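젤럼 축구단 홈경기 운영 인력 모집 공고 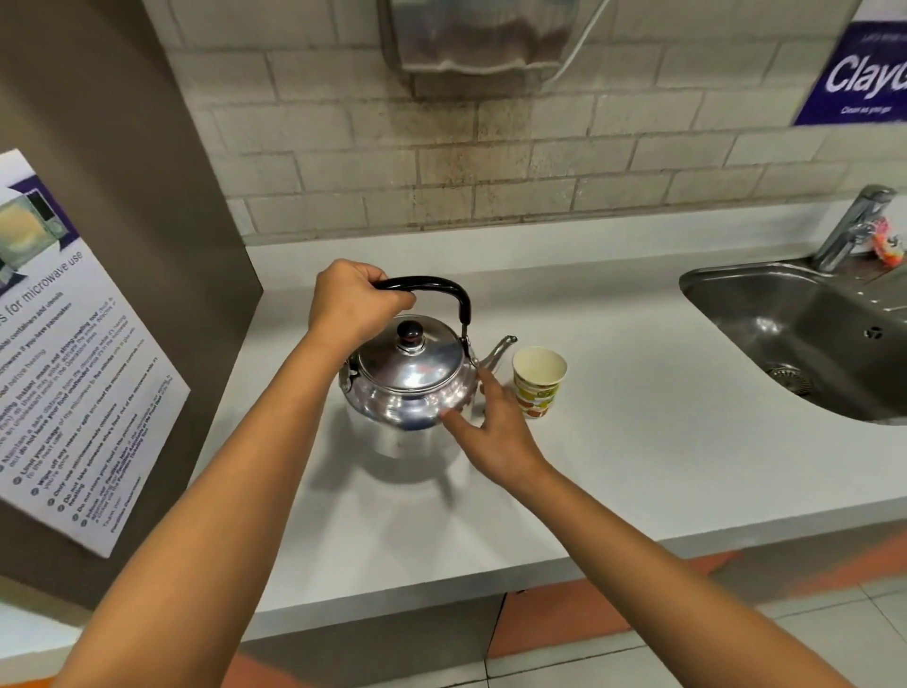

흰 조리대 위의 스테인리스 주전자

젤럼 축구단은 다가오는 시즌 후반기 홈경기의 원활한 운영을 위하여 다음과 같이 경기 운영 인력을 모집합니다. 축구에 대한 관심과 책임감을 갖춘 분들의 많은 지원을 바랍니다.

1. 모집 분야 및 인원
가. 관중 안내 및 좌석 관리: 30명
나. 경기 기록 보조: 3명
다. 선수단 대기실 및 심판실 지원: 약간 명

2. 근무 장소
트릴티코 경기장 및 헨드릭스 보조구장. 유소년 경기가 같은 날 편성된 경우 보조구장 근무를 먼저 배정할 수 있습니다.

3. 담당 업무
관중 안내 담당자는 입장권 확인, 구역별 동선 안내, 원정 응원석 출입 관리를 맡습니다. 헨드릭스 보조구장의 고정 좌석은 379석이며, 입석 구역은 별도의 책임자가 관리합니다.
경기 기록 보조 담당자는 교체, 경고, 득점 시각을 기록지에 작성하고 경기 종료 후 기록 책임자의 확인 서명을 받아 제출합니다.
대기실 지원 담당자는 음료와 다과 준비, 수건 및 비품 정리, 하프타임 출입 통제를 담당합니다.

4. 지원 자격
가. 만 18세 이상으로 홈경기 당일 근무가 가능한 자
나. 기록 보조 분야는 공인 대회 또는 학교 대회 기록 경험이 있는 자
다. 구단 및 상대 구단의 선수, 지도자와 직계 가족 관계에 있는 자는 기록 보조 분야에 지원할 수 없음

5. 근무 조건
근무자는 경기 시작 세 시간 전까지 집결하여야 하며, 야간 경기의 집결 시각은 오후 4시 30분입니다. 수당은 구단 내규에 따라 경기 단위로 지급하고, 근무복과 식사를 제공합니다. 지난 시즌 최종전에는 3760명 이상의 관중이 입장하였으므로, 관중 안내 분야 합격자는 사전 안전 교육을 반드시 이수하여야 합니다. 교육에 불참할 경우 합격이 취소될 수 있습니다.

6. 전형 절차
서류 심사 후 개별 면접을 실시합니다. 면접은 트릴티코 경기장 2층 회의실에서 진행하며, 시간은 서류 합격자에게 문자로 통지합니다. 최종 합격자는 11월 첫 홈경기부터 근무합니다.

7. 제출 서류
지원서 1부, 신분증 사본 1부, 경력 증명서(기록 보조 분야에 한함). 지원서는 구단 사무국 창구에서 배부하며, 작성한 서류는 방문 또는 우편으로 제출하여 주시기 바랍니다. 제출된 서류는 반환하지 않습니다.

8. 문의
젤럼 축구단 사무국 경기운영팀 (담당: 라데크 오라베츠)

기재 사항이 사실과 다른 경우 합격 이후에도 채용이 취소될 수 있으며, 적격자가 없는 분야는 선발하지 않을 수 있습니다.

공유 30 | 댓글 3

관련 글
밥톤 원정 경기 단체 버스 이용 안내
트릴티코 경기장 북측 출입구 변경 공지
유소년팀 학부모 간담회 결과
후반기 시즌권 좌석 변경 신청 방법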